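Section 5. Entering the Gonder mill tolls in Cusix

1. Open a new ledger and set the date style to "as written." The automatic setting claims to handle old calendars. Check it before you believe it.

2. Type the toll exactly as the clerk spelled it.

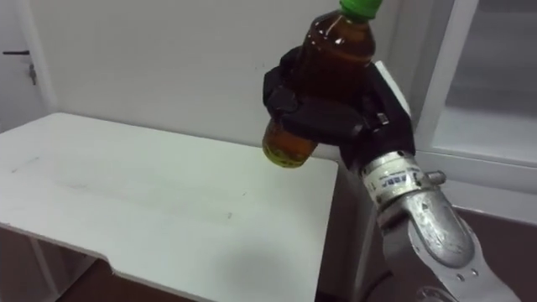
One reader objects that this makes searching hopeless, and that modern spellings ought to go in first. They can go in the notes field.

3. Enter the miller's name, if given. Leave it blank if you are only guessing.

Caution: Cusix offers to fill gaps from nearby entries. Decline.

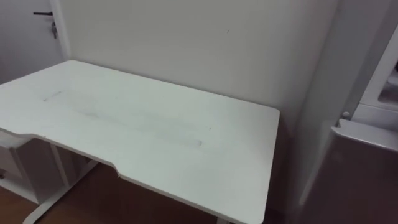 4. Save after every page. The manual for the Jeon edition promises a recovery file, but we have yet to find one.

5. Stop at 200 entries and compare your total with the clerk's. His sums are often wrong, so record both.
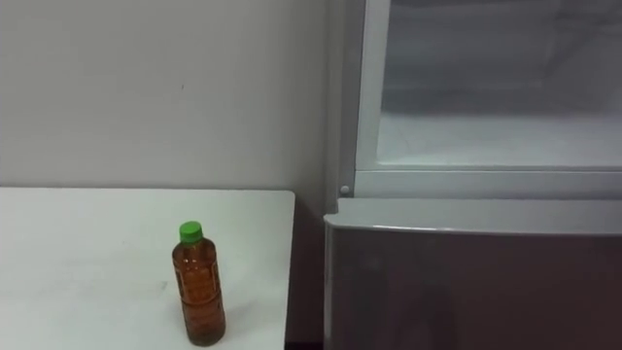 Note: a ledger with more than 2,000 entries loads slowly. Split it at November, when the mill accounts closed.
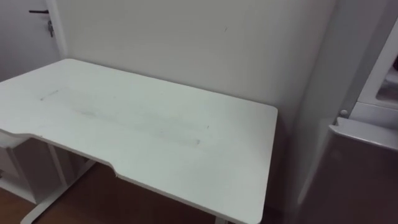 Text: Cotetti Records Desk | Section 5, revised

6. Export a plain copy and read it against the original. The "verified" mark only means that no field was left empty.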